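Wood floor looks fine in daylight, streaky under lamps - is it the oil or the sanding?

Posted in Floors and Finishes, 1 October 2019

Titine
I sanded the bedroom floor in September and put on two coats of Brallumow hard wax oil, matt, clear. In daylight the surface is even. With a low lamp on at night there are dull bands running across the boards, mostly near the window wall. The final grit was 147, or at least that is what the hire shop had written on the box, which I now suspect was a mistake. The tin gives no advice on this. Do I need to sand back to bare wood, or will a third coat hide it?

3 replies

Siddiqui
Third coat. Worked on mine.
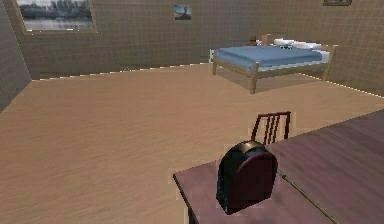
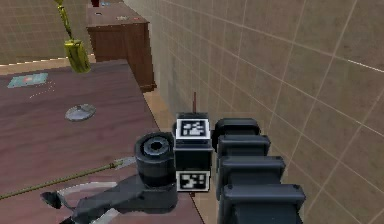 Wooden surfaces in both views.

Jenő Oláh
Forum member, Floors and Finishes

A third coat is the wrong first step. Hard wax oil is a thin film and follows whatever is under it. If the bands are sanding marks, more oil will make them easier to see under a low lamp. If they are lap marks, where one strip had begun to set before the next was joined to it, a further coat can even them out, but only after the surface has been keyed.

To tell the two apart, put a torch flat on the floor and look along the boards, then across them. Sanding marks have a regular spacing and keep their position as you move the torch. Lap marks are broader, have one soft edge and one sharper edge, and usually follow the direction you worked in.

On grit: 147 is not a standard size. I would expect 120 or 150 and would not worry over the difference. The more common fault is skipping a step earlier on, so that coarse scratches stay in the wood.

For lap marks, leave the floor until it has cured fully, go over it with a fine pad by hand or machine, vacuum, and wipe with a barely damp cloth. Then apply one thin coat, working full board lengths so that each wet edge falls on a joint. Keep the heating off and the window shut while you apply it - open it afterwards.

For sanding marks there is no short cut. Sand again, finish at 120 or 150, and oil a test patch behind the door first.

Lay used oil cloths flat outdoors to dry, or soak them in water. They can catch fire if left in a heap.

Lollex
Agree with the torch test. I had the same bands and they were lap marks. I buffed with a 300 pad, which was probably too fine, and the new coat took a long time to dry. Check what the maker says before you buy pads.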